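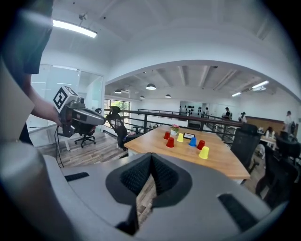
In Praise of the Plastic Cup

210 shares | 4 comments

I want to make a case for the cheap plastic cup, the kind that comes in red and yellow and blue and lives in the back of a cupboard until somebody has a birthday. I think it is one of the best things a person can own. I think every home and every shared office should have a stack, and I think the stack should be kept out where people can reach it, upside down, in all its loud colors.

I came to this late. For years I was a glass person. When I moved into my first real apartment I bought tumblers, heavy ones with a thick base, and I was so proud of them that I washed them by hand and dried them with a special cloth (I know). I had people over and I spent the whole evening watching where they set them down. One went off the arm of the couch and I said "Oh, don't worry about it!" in a voice that made everybody worry about it. By the end of that lease I had two left, and I never used either.

Then I started working out of a shared building on Virkotham Street, and the kitchen there had mugs. So many mugs! Every company that had ever rented a desk had left its mugs behind. There were mugs from Clatell, whoever they were, and a giant one that said DRORKTON SALES KICKOFF that held enough coffee to ruin your day. People had feelings about them. If you took the wrong one you heard about it by ten in the morning. Put a plain yellow plastic cup in that same kitchen and nobody has any feelings at all, except maybe a small good one, because it's yellow.

That's my first argument, and I'd put it up against any other. A plastic cup belongs to whoever is holding it. It has no logo and no history. You can hand it to a guest, a plumber, a four-year-old or your boss and it means the same thing every time, which is "have some water." You can't say that of a wine glass. A wine glass has expectations.

My second argument is color. We have talked ourselves into beige. I like pale wood and white walls as much as the next person, and I've spent plenty of money on both, but a room done that way is begging for something red. Designers will sell you a vase for this. A friend showed me one in a catalog for 750 dollars and I laughed so hard I had to sit down. Put a few cups on the table. Mix them up, don't line them by shade, let there be more of one color than the others. The whole table wakes up! And when you get tired of it you can drink out of it.

Color also does a job. In our house growing up I was blue, my brother was red, and that was settled before either of us could read. No one ever had to ask whose cup that was on the stairs. I still reach for the blue one first at other people's houses, and I've met a surprising number of adults who do the same with theirs and get a little tense when it's taken.
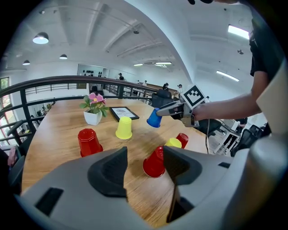 Blue is the one getting picked up. I rest my case.

Now, upside down. I feel strongly about this and I realize some of you feel strongly the other way. Olanrewaju Ojo, who shares my desk cluster and whose opinions on kitchens I mostly respect, keeps his cups right side up and says that turning them over traps the damp. Fine. Dry them first, then. A cup sitting mouth up on a shelf is a tiny bucket for dust, and I have drunk enough dust. Mouth down, it's ready when you are. It also looks better. Stand a group of them on a table that way and they turn into something else, a little skyline or a set of game pieces, and I defy you to walk past without moving one.

Which gets me to the thing I love most about them, and it has nothing to do with drinking. A plastic cup is a toy that has been allowed to stay in the kitchen. You can build a tower and knock it down. You can hide a walnut under one and shuffle. You can trap a spider, cut biscuits, scoop dog food, start basil on a windowsill, hold the screws while you take a chair apart. I once kept a dinner going for an extra hour with nothing but a stack of cups and a bet about whether my uncle could make a pyramid with his left hand. He could not, and he wanted to go again. Try that with crystal.

I can hear the objection, and it's a good one. Plastic. Yes. I'm not talking about the thin ones you buy in a sleeve of 100 and throw in a bag at the end of the night. I dislike those as much as you do. I mean the sturdy kind that gets washed and put back. Mine have been through two moves and a flood under the sink. If you buy a few and keep them for fifteen years I think you can look yourself in the eye. If you already have some in a box in the garage, even better, go get them.

The other objection is that they make water taste funny. New ones do, a little. Wash them twice with hot soapy water and leave them out overnight. If it still tastes funny, you've got bad cups, and I'm sorry.

And some people say they look cheap. They are cheap! I don't know why we're supposed to hide it. My neighbors the Farouks have a lovely dining room, good chairs, flowers in the middle of the table, and they put out plastic cups with dinner every single time, all different colors, and it is the most relaxed table I have ever eaten at. People lean back. People wave their arms when they talk. When something tips over, somebody reaches for a towel and the story keeps going.

So get them out of the cupboard this week. Put them on the table, mouth down, mixed up. Leave them there a few days and see who starts playing with them. At my place it was me.

2225 views

Comments (4)

marnie_k
I was the yellow cup kid. Forty-six years old and I still won't drink from the green one.

Tall Pete
Agree with all of it except upside down. Your counter is dirtier than your air. Mouth up, in a closed cabinet, end of discussion.

dishpan
@Tall Pete wipe your counter?

rosalind in the valley
We did the walnut trick with my grandkids after reading this and lost the walnut. Found it in December behind the radiator. Great piece, more like this please!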